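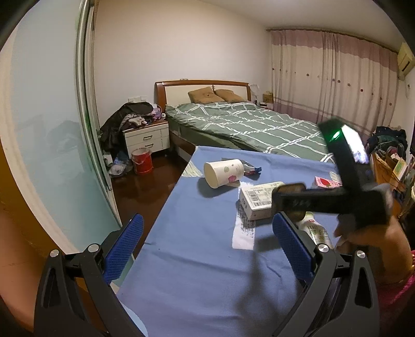 Una mesa de dormitorio con tela azul: vaso de papel volcado, envoltorio arrugado, caja con etiqueta de envío y un cartón de bebida de fresa.

La mesa al lado de la cama

Entrevista de Živko Dumitrescu
26 de abril de 2022

Cremilda Conceição trabaja ordenando casas ajenas desde hace nueve años. Antes llevaba el almacén de Kołodziej, una distribuidora de material de papelería, y de allí conserva la costumbre de leer las etiquetas antes de tocar nada. Ha entrado en más de 400 viviendas, casi todas pisos pequeños, y cuando se le pregunta por dónde empieza no menciona los armarios.

"Por la mesa que esté más cerca de la cama", dice. "Si no hay mesa, por la silla. El armario puede esperar un mes y no pasa nada. La mesa la tienes delante cuando te acuestas y cuando te levantas."

Hablamos en la cocina de su casa, con una lista de la compra a medio escribir entre los dos. Lleva un cuaderno donde apunta cada visita: dirección, duración, cuántas bolsas salieron. No lo enseña, pero lo consulta varias veces durante la conversación.

La mesa de dormitorio, explica, suele ser el sitio donde acaban las cosas que se han usado a medias. Un vaso de papel tumbado, el envoltorio de algo que se comió, un cartón de zumo o de leche de sabores, la caja de un paquete. Son objetos de poco valor y de poco tamaño, y por eso se quedan. "Una maleta en medio del cuarto la quitas. Un papel arrugado lo ves cada noche y al cuarto día ya no lo ves."

Su método tiene pocas normas. La primera es no traer cajas nuevas a la casa. La segunda, no sacar nada de otros cuartos mientras se trabaja en uno. La tercera se refiere a la duración: las sesiones con el cliente delante son de 45 minutos, y pone una alarma. Cuando suena, se para, aunque falte una sola cosa.

"La gente protesta. Quieren seguir porque ya han cogido carrerilla. Pero si sigues, al final tiras cosas que luego echas de menos, o metes todo en un cajón para terminar."

Para una mesa como la de la fotografía no haría falta tanto. Ella la dividiría en lo que es basura, lo que hay que mirar y lo que tiene otro sitio. El envoltorio va fuera sin más trámite. El vaso y el cartón se levantan primero, y se comprueba si queda algo dentro. "Siempre, siempre mirar dentro. He manchado dos colchas en mi vida profesional y las dos fueron con un cartón de esos que parecía vacío."

Las botellas pequeñas de plástico le merecen otro trato. En la mesa hay una blanca, tumbada, con letras chinas rojas y negras en la etiqueta, y Conceição no se atreve a decir qué contiene. "No leo chino. Entonces no decido yo. La pongo de pie, la dejo a un lado y pregunto." Hace lo mismo con cualquier frasco cuya etiqueta no entienda o no pueda leer, incluidos los que están en portugués antiguo en casa de su tía, añade, donde ha encontrado linimentos de hace décadas.

Con las cajas de envío es más estricta. Opina que la etiqueta debe arrancarse o taparse antes de que la caja baje al contenedor, y que la caja no debe quedarse en el dormitorio más de una noche. Tuvo una clienta en la calle Skerkham, Seija Niskanen, que las guardaba todas por si había que devolver algo. Sacaron 60 de un solo cuarto. "Dentro de algunas había otras más pequeñas. Las fuimos abriendo y apareció un cargador que llevaba buscando desde septiembre."

¿Y qué se hace con las devoluciones? Contesta que se guarda una caja, la última, y el justificante sujeto con una pinza a la tapa. Si pasa el plazo, fuera. Lo dice sin mucho interés, como algo que ha repetido bastante.

Los plásticos transparentes aplastados, las bolsas que envuelven otras bolsas, los protectores, le parecen peores que el cartón. No abultan y se deslizan debajo de todo. Su recomendación es levantar siempre las cajas antes de dar la mesa por terminada. También pide que se tiren en el momento de abrir el paquete, aunque reconoce que ella misma no lo cumple. "En mi mesa, ahora mismo, hay uno. De unas pilas."

Le pregunto por las telas. Muchos clientes cubren la mesa con un mantel, una sábana doblada o un retal, y hay organizadores que lo desaconsejan. Conceição está a favor. Una tela lisa de un solo color hace que las cosas se vean, dice, y el azul le gusta especialmente porque sobre él destaca el papel blanco. No le preocupan las arrugas. Sí le preocupa que la tela cuelgue mucho por un lado, porque entonces se empieza a guardar cosas debajo.

"Yo la quito, la sacudo por la ventana y la vuelvo a poner. Es lo último que hago. Si el vecino de abajo tiene ropa tendida, en la bañera."

Su compañero de trabajo, Prodromos Zacharopoulos, que se incorporó a la conversación cuando ya llevábamos un rato, no está de acuerdo con ella en casi nada de esto. Él prefiere la mesa desnuda y empezar por la cama. "Haces la cama y tienes un sitio grande y limpio donde poner cosas", explica. "Luego vacías la mesa encima, entera, y devuelves a la mesa lo que se queda." Conceição le responde que con un cabecero acolchado y una colcha clara ella no pondría un cartón de fresa encima ni por dinero. Zacharopoulos dice que se pone una toalla debajo. Han tenido la misma discusión en casa de clientes, según cuentan los dos.

Coinciden en que el cubo tiene que estar en el cuarto. Una papelera pequeña, con bolsa, a un brazo de distancia de la mesa. Conceição compró durante un tiempo las de la marca Hitberg y las regalaba al terminar la primera visita, hasta que dejó de encontrarlas. Ahora sirve cualquiera. "Con tapa no. Con tapa no la usan."

De los precios habla poco. Cobra por visita y no por hora, y el desplazamiento va aparte. El año pasado, entre los dos, hicieron un servicio de varias semanas para una residencia de estudiantes, la Kakita, donde todas las habitaciones tenían la misma mesa y la misma cama. Fue el encargo más monótono que recuerda y también el que más le enseñó, porque podía comparar. En las habitaciones donde la mesa estaba pegada a la cama aparecían más envases de comida y bebida. En las que la tenían bajo la ventana, más papeles. Apuntó los objetos que retiraron de las mesas y le salieron 2436, sin contar bolígrafos.

"Los bolígrafos los dejamos todos. Me parecía feo tirar el bolígrafo de un estudiante."

No pone fotos de antes y después en su publicidad. Pide a los clientes que hagan ellos una si quieren, con lo que haya encima y sin colocar nada. Dice que la mayoría aparta un par de cosas antes de hacerla y que ella lo nota en el polvo.

Al final le pregunto qué pasa cuando vuelve a una casa al cabo de medio año. Se encoge de hombros y abre el cuaderno. En algunas casas la mesa está igual que el primer día, responde, y en otras se mantiene. La edad no tiene mucho que ver, y el tamaño del cuarto tampoco. Ha visto que ayuda comer en la cocina. También que haya alguien más en la casa que pregunte por los vasos.

"A mí me llaman otra vez y voy otra vez. La segunda visita es más corta, ya sé dónde está el cubo."

Zacharopoulos pregunta si alguien quiere café. Conceição le pide que lo traiga en taza.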